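**Hanier two-finger gripper, tabletop package**

Updated Monday, April 20, 2020

Sold as a kit: gripper, mounting plate, cable, power supply. The arm is extra, and so is most of what you'll end up wanting. Duvari's sales sheet calls it "ready for any kitchen task." We stock it and we wouldn't go that far.

What it does is hold small, fairly stiff things. Before you budget for more, write down the objects you need moved and bring them to the Toledo showroom. Ask for Impi Sjöberg. Bring the awkward ones - a demo with our cups tells you about our cups. 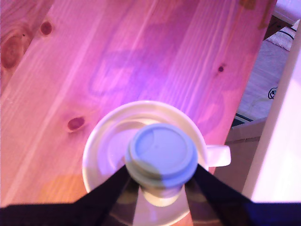
*Small lidded cup in the gripper, over a white mug.*

Budget notes:

- Finger pads are a wear item. Plan on 4 sets for the first year, whatever the brochure says.
- Setup is quoted at 5 days. Dénes Kun, who does our installs, books 10.
- The Sketent software license renews every February and isn't in the kit price.
- The warranty covers the motor and housing. It doesn't cover fingers or pads.

If your list has more than 7 different shapes on it, get a quote for a second set of fingers now and compare the total with paying a person for the same hours. Some buyers stop there, and we'd sooner they did it before ordering. Returns are accepted unopened only.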